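Projects > Small Parts Handling > Progress Reports > Report 5

December
By Obadia Shemweta

Hi all,

I owe you a report, and I'd rather write it like a letter than fill in the boxes again, so bear with me. The budget sheet went separately. What follows is where we've gotten to with the gripper comparison, what I'm unsure of, and what I'd like to do with the money that's left.

You'll remember we started with two kinds of hand-held gripper, the Pemcombe and the Kirui. Both are meant to be held by a person who does the task by hand, while we record how the jaws move and how far they open. The recordings then go to the arms over at Clullberg. The question you're paying us to answer is which of the two gives recordings the arms can follow without somebody spending the afternoon cleaning them up first.

The short version is that I like the Pemcombe better than I did in the last report, and I'm less sure about the Kirui. The Kirui is lighter and everyone picks it up first. It's lovely for ten minutes! But its opening reading drifts over a long session, and by the end of the day a jaw that is fully shut is being logged as a hair open. On a big soft object you'd never notice. On a small latch it matters a lot, and small latches are most of what Brurnbridge wants from us. I've written to the Kirui people and got a polite answer and a new cable. The new cable made no difference that I could see.

The Pemcombe is heavier in front and my wrists know it by lunchtime. Its readings stay put, though. I checked it against a set of metal gauges in the morning and again before we packed up, and the two sets of numbers lay on top of each other.

We've recorded 700 runs since the last report, split evenly between the two kinds. I threw out 16 of them, mostly my own fault (I forgot to zero the left hand after a break and didn't catch it until I looked at the plots).

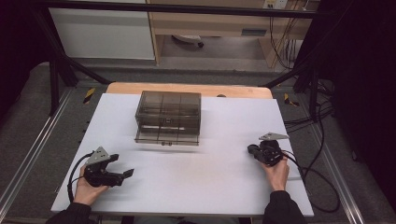 Two-handed work is where I've spent most of my time, and it's slower going than I promised you. One hand has to steady a thing while the other does something to it, and people are so good at this that they don't know they're doing it. Give them a gripper in each hand and they suddenly find out. The smoky plastic box with the drawer-like front is a fair sample of the kind of object I mean: the handle or latch on it is small and dark and sits low in the middle, so a pair of jaws has to come in nearly flat to the board to reach it, and whoever is wearing out their forearms has to hold that angle the whole way. If the other gripper isn't bracing the body, I'd expect the whole thing to scoot. I've now written down a starting position for each hand and I make everybody go back to it between runs. It's dull, and the recordings are much easier to line up.

Cables are my other gripe. With two grippers going you have two cables, and they tug at the worst moments. You can see the tug in the data as a little twitch at the wrist. I tried tying them up overhead and it pulled the hands upward, which was worse. For now they hang off the sides with plenty of slack -- not elegant, but the twitches are smaller.

On the arm side, Clullberg has played back 80 of our runs. They're happier with the single-hand ones than the two-hand ones, which didn't surprise me. Their main complaint is timing. The left and right recordings can be out of step by enough that one arm lets go before the other has hold. I think that's in our clock setup and not in the grippers, and I've asked them to hold off on blaming either maker until I've sorted it out.

What I'd like to do next:

Fix the clocks before recording anything more with two hands.

Run the Kirui through a full day with the zero checked every hour, so we can tell whether the drift is steady enough to correct for.

Get a few people with smaller hands than mine to try both. My opinion of the Pemcombe's weight is one opinion.

I'd also like to move the travel money into a second set of finger pads, as the ones we have are getting shiny. It's a small sum, but it's your money and the rules say I have to ask -- so, may I?

Call me any morning before ten if you want to talk it through.

Obadia

Related reports
Report 4: First sessions with the Kirui
Report 3: Choosing objects for Brurnbridge
Playback notes from Clullberg
Setting the zero on the Pemcombe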